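Toy block

November
By the editors of the Jindgate Encyclopedia of Household Things

A toy block, also called a building block or simply a block, is a solid piece of wood, plastic, foam, cardboard or other material, made to be stacked and arranged by children. The usual forms are the cube and the rectangular block, but cylinders, half circles, arches, wedges and triangles are also common. Blocks are among the oldest toys still in wide use, and they are found in homes, nurseries, schools and waiting rooms in most parts of the world.

The word is used in this article for pieces that stay in place only by their weight and by friction. Pieces that lock together with studs, slots or magnets are usually treated as construction toys, although the border between the two groups is not strict and shops often put them on the same shelf.

Name

In English the plain word "blocks" is enough in most situations, and a child who asks for the blocks is understood without more explanation. "Building bricks" is heard more often in British use. Several other languages use a word which means "cube" even when the set contains pieces of other forms, and in some languages the name refers to wood even when the pieces are plastic.

In the trade, a "block set" means a group of pieces sold in one package, and a "unit set" means a set in which all measures are taken from one basic piece. The word "loose" on a price list means that pieces can be ordered one by one.

History

Small pieces of wood left over from carpentry were surely given to children long before anybody made blocks for sale. Such pieces are difficult to trace, because they carried no mark and were burned or thrown away when the children became older. The written history begins mostly with advice to parents. In the late seventeenth century, English writers on education already recommended dice and small pieces with letters on them as a pleasant way to learn reading.

In the nineteenth century blocks became a regular article of trade. Printed paper could be glued on the sides of cubes at low cost, and so the alphabet block and the picture block came to many families. In the same century the first kindergartens in the German lands gave wooden cubes and bricks an important place in the day of the child. The pieces were kept in small boxes with a sliding lid, and the child was expected to take them out and return them in a fixed order.

Blocks of artificial stone, pressed from sand, chalk and oil, were sold in the last part of the nineteenth century. They were heavy and had sharp edges, and they allowed quite tall buildings. They came in colors like brick red, sand yellow and slate blue, to imitate the materials of a real house.

In the early twentieth century American schools began to use larger, plain wooden blocks on the floor, without letters or paint. This kind is today known as the unit block. Plastic blocks spread after the middle of the century, and foam blocks some decades later.

Materials

Hardwood is the traditional material. Maple and beech are preferred, as they are dense, do not easily splinter and keep their edges for many years. Softwoods such as pine are cheaper and lighter but show dents soon. Rubberwood is taken from trees that no longer give enough latex, and it is now very common in blocks of the middle price.

Wooden blocks are cut from dried boards, and the dryness of the board is important. If the wood still contains much water, the piece will change its form after cutting, and a cube which is no longer square will not stand well on another. After cutting, the edges are rounded a little by machine and the faces are sanded. Some makers leave the wood bare, others use oil, wax or a water-based lacquer.

Plastic blocks are mostly hollow. They can be washed without difficulty and they keep their color, but a hollow block is light, and a tower made from such blocks falls more easily than one of wood. Foam blocks are made for very young children and for rooms where noise is a problem. Cardboard blocks are sold flat and folded at home. They are large for their weight, and a child can make a wall with them as high as himself.

Cork is a newer material. It has good friction, so that even an inclined piece may stay in its place, but small parts can be bitten off, and it is not advised for babies.

Sizes and proportions

In a unit set the basic piece is a flat brick whose thickness, width and length follow the proportion 1 to 2 to 4. The other pieces are halves, doubles and quadruples of this one. A child who runs out of long pieces can put two short ones in their place, and many teachers see here a first meeting with fractions.

Sets made for the table follow other rules. Most are based on the cube, with a side that fits well in the hand of a small child. The smallest sets have only a few pieces, while a school set for a full classroom can have 200 or more. The classic table set of the Sarkach type has 28 pieces in a shallow wooden tray, and all the pieces fit in the tray only when they are placed in the correct way. Many children treat the putting away as a second game.

Color

Bare wood and painted wood each have their supporters. Those who prefer bare wood say that color pulls the attention of the child away from form. Those who prefer paint answer that color is itself a thing which children sort, compare and talk about, and that a painted set is often chosen first when both are offered.

Red, yellow, blue and green are the most usual colors. In some sets each form has its own color, so that all cylinders are green, for example. In others the colors are mixed without a rule. Makers of the first kind say that it helps when tidying up. Stained blocks, in which the color goes into the wood and the grain can still be seen, have become more popular than blocks with thick paint.

Use in play

The way of playing with blocks changes with age. A baby takes a block, turns it, puts it in the mouth and drops it. In the second year the child begins to carry blocks from one place to another and to fill containers with them. After this come the first rows on the floor and the first towers, usually of three or four pieces.

Bridges come next, that is, two blocks with a space between them and a third on top. The bridge is harder than it looks to an adult, for the child must judge the space before the third block is placed. Later come closed forms, such as a fence for animals, and then patterns in which the left side repeats the right. From four or five years, children give names to their buildings, and people, cars and animals are brought in from other toy boxes.

The surface under the blocks has more influence than is usually thought. A thick carpet makes tall building almost impossible. A wooden floor or a firm table is better, and a thin felt mat can be used against noise. On a surface made from several panels, a joint that stands a little higher than the rest is enough to make a tall tower lean.
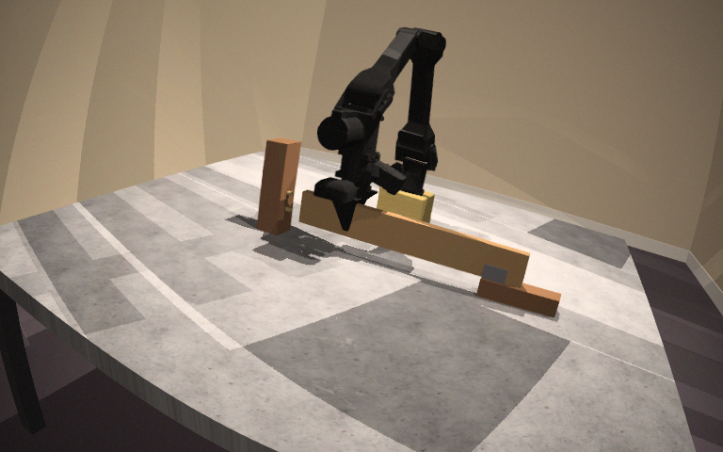

One reader in Himurer wrote to the editors that this article gives too much honor to the tall tower. In her family, she said, the children built almost only flat, long roads and the plans of houses, and a set with many short cubes was of little use to them. She asked that the next edition should advise parents to buy more long pieces, "even if the box looks less full." The editors agree that flat building is common, mainly on floors, and that it receives little space in most books on the subject.

Makers and regional types

Blocks are made both by large toy companies and by very small workshops. In wooded regions the work was for a long time a winter occupation, done when there was less to do in the fields.

The town of Sarkach gave its name to the tray set described earlier. The blocks there were cut from beech, and the arches were sawn from the same piece as the half circle that fills them, so that no wood was lost. The firm of Raptis took over the pattern and still sells it with small changes. It delivers around 2,000 trays in a year, the greater part of them to nurseries. The older trays have a lid that slides, and the newer ones a lid that lifts off.

Himurer blocks are a different type. They are longer and thinner than usual, without any paint, and are sold by weight in cotton bags. As there is no fixed number of pieces, no two bags are quite the same.

Safety

Rules on toy safety in most countries treat size, paint and edges. A block for children under three years must be too large to enter a small test cylinder, which has nearly the dimensions of a young child's throat. Paint and lacquer must not give off harmful metals when they come in contact with saliva. Corners must be blunt.

Old blocks from attics and flea markets need some care. Paint from before the later twentieth century may contain lead, and such blocks are better kept on a shelf as decoration. Sanding them at home is not advised, as the dust is more dangerous than the paint left in place.

Care and storage

Wooden blocks are cleaned with a damp cloth and then dried in the air. They should not be left in water or put in a dishwasher, where the wood will swell and crack. Small dents can sometimes be raised with a wet cloth and a warm iron. Plastic blocks may be washed in warm water with soap, but water can enter hollow pieces through a small hole and stay there for a long time.

Open shelves are preferred in schools, with the outline of each form drawn on the shelf board. At home a low box on wheels is the most usual solution.

See also: Alphabet block; Construction toy; Kindergarten; Stacking ring

Last updated: November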